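Section 4. Sorting and Folding Garments on the Bed

4.1 Purpose

The bed is the largest flat surface in most rooms and serves as the folding table for everything in this guide. This section covers setting up the bed, folding a short-sleeved T-shirt, and stacking the finished items in the Woretico drawer insert. Trousers and outerwear are covered in Section 5.

4.2 Before You Start

1. Remove the duvet and any loose blankets. Leave the quilted pad or cover in place. A quilted surface holds cotton jersey better than a bare sheet.
2. Pull the pad tight at all corners. Ridges under the shirt will show up as creases in the fold.
3. Move pillows and cushions to the wall side.
4. Put unsorted clothing along the far side of the bed. Keep the near half clear for folding.
5. Open the curtains or turn on the ceiling light. Stains on white fabric are easily missed in poor light.

NOTE: A heavily printed pad can make it hard to see the hem of a dark garment. White and pale items present no difficulty.

CAUTION: Do not fold damp clothing. Items stored damp in the Woretico insert may develop mildew. The insert has no ventilation holes.

4.3 Laying Out the T-Shirt

1. Place the shirt face down with the collar pointing away from you.
2. Take hold of both shoulder seams and draw them apart until the back panel is flat.
3. Draw the hem toward you.
4. Straighten the sleeves. They should lie in line with the shoulders.
5. Smooth the fabric from the center outward.

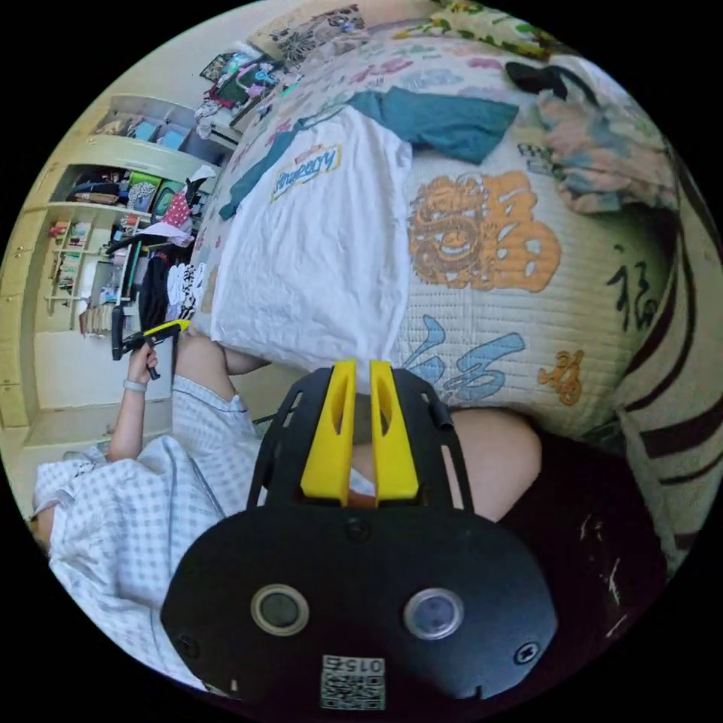 Smoothing should be done with light pressure. Pressing hard drags the lower layer of the shirt against the quilting and shifts the side seams toward the back. If a seam has moved, lift the shirt by the shoulders and repeat from step 2. Pulling at the seam itself stretches the fabric.

4.4 Folding

1. Fold the right side of the shirt inward to a line running through the middle of the right shoulder.
2. Turn the sleeve back on itself so that it stays inside the folded edge.
3. Repeat for the left side. The two side edges should be parallel.
4. Fold the hem up to just below the collar.
5. Fold in half again and turn the shirt over.

The finished packet should be no more than 30 cm long. For larger sizes, fold in thirds at step 5.

NOTE: Users of the Dilgate folding board can skip steps 1 to 3 and follow the leaflet supplied with the board. The Mészáros method (rolling) is not recommended for this insert, as rolled shirts open up when the drawer is moved.

4.5 Two People Working Together

One person lays out and smooths; the other folds and stacks. Work from adjacent sides of the bed. Agree on the direction of the collar before starting, otherwise finished packets will face both ways in the drawer.

4.6 Clearing the Remaining Items

1. Sort the remaining pile into tops, bottoms and household cloths.
2. Fold small cloths last. They can be used to fill gaps at the ends of the insert.
3. Place out-of-season items in a lidded storage box and label the short side.
4. Return pillows and cushions to the head of the bed.
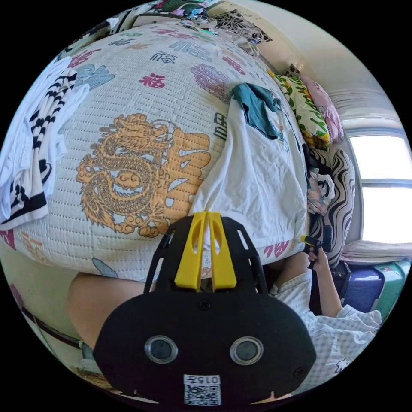

Fig. 4-2. White T-shirt spread on the bed cover, other fabrics bunched along the far side.

CAUTION: Keep storage boxes out of the walking path beside the bed.

The Woretico insert holds 42 packets when filled on edge. Do not force in additional items.

Norusley Home Storage Guide, revised 2022-07-22

Comments

foldedcorner
Step 4.4.2 should say which way the sleeve turns. I had it sticking out the side for a whole load.

tmk_88
Back toward the outer edge. Works for me on everything except boxy cuts.

Plainhem
Does the 30 cm limit apply to the shallow drawer too? Mine catches at the top when I stand them up.

linen_and_so_on
Shallow drawer needs one more fold. It's in Section 6 under drawer heights.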